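Furniture and Interiors, Level 2
Unit 6 handout: Small tables and upholstered seating in shared rooms
Tutor: Angus Niven
Millstead, revised February 9, 2025

6.1 Scope

This unit deals with the small round table and the fixed bench as a pair. Rectangular tables were covered in Unit 5 and are mentioned only for comparison. Bring the measuring sheet from Unit 4, as the same column headings are used.

6.2 Terms

Top: the horizontal working surface, without its support.
Edge: the finished rim of the top. A thin edge may be a thin board throughout or a thicker board cut back underneath. The two are told apart by feeling below the rim.
Overhang: the distance from the support to the rim, measured along the floor line.
Loose item: anything resting on the top that is not fixed to it.
Projection: the part of a loose item that passes beyond the rim.
Bench: a seat for more than one person with no division between places. Upholstered benches are recorded by cover colour first and cover material second. Where the material has not been tested, leave the second column blank.

6.3 The round top in use

A round top has no corner and so no fixed place for each user. Its usable area is smaller than its diameter suggests. A rectangular sheet laid near the middle will fit, but the same sheet moved towards the rim will soon project, as the rim curves away on both sides. The corner projects first. On a rectangular top a sheet can be squared to the edge and pushed up to it, and no part need project.

For the exercises, take the outer 2 inches of any round top as unsuitable for small tools. Pens and pencils are a particular case. A pen with no clip will roll on a top that is out of level, and a round rim gives no straight line to lay it against.

Colour affects how loose items are found. On a plain white top, dark items stand out well, tan card and paper less so, and white paper poorly. The colour of the top should be entered on the sheet together with the colours of the items normally kept on it.

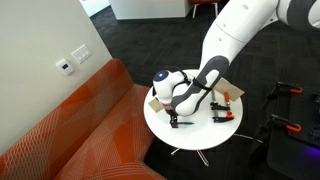

Figure 6.1. Round white table with pen, tan pieces and clamps; orange bench to the left.

Three points should be taken from Figure 6.1. The larger tan sheet is turned at an angle and its right corner passes the rim, which is the projection defined in 6.2. The small tan square on the left is also turned. The top is plain and its edge thin, so any marks made by a clamp would be hard to hide.

The material of the two tan pieces is not to be guessed. Enter "sheet, tan" and "square, tan".

6.4 Clamps and tops

Bar clamps are the usual means of holding a sheet to a top for marking out. The following apply to all tops in the workshop.

Place a scrap pad under each jaw. Tighten by hand only. Keep the bar clear of the space where a seated person's arm will rest. On a round top, set two clamps so that the jaws point towards the centre, otherwise the sheet will tend to turn as the second is tightened. Remove clamps before the table is moved.

A thin edge will bend under a clamp before it breaks. Stop when the pad no longer slides.

6.5 The bench beside the table

A bench does not move up to the table as a chair does, and the gap must be right at the outset. With a round table the gap changes along the length of the bench. It is least at the point opposite the centre of the table and grows towards each end. Record the least gap and the gap at both ends.

Strong cover colours, orange among them, are often set against a pale wall so that the seat is easily seen on entering. A dark carpet below gives the same effect at floor level. The drawback is that a dark table on a dark carpet loses its outline, and its feet should be checked for clearance in poor light.

6.6 Worked entry

The Konton reading room has a bench 552 mm deep. The least gap to the table is 30 mm, measured from the front of the seat to a vertical line dropped from the rim. The end gaps are some 500 mm each. The entry was made in October by Urmas Venckus and is kept in the unit folder. The end gaps should be measured again, as the tape was not held level.

6.7 Task for next session

Choose one round table with seating beside it. Complete all columns of the sheet, including loose items and any projection. Draw the top in plan with each loose item at its true angle. Write the cover colour of the seat and the colour of the floor below the drawing.

Reading: Šimkus, chapter on small tables. The Furnomar fittings list is needed for Unit 7 only.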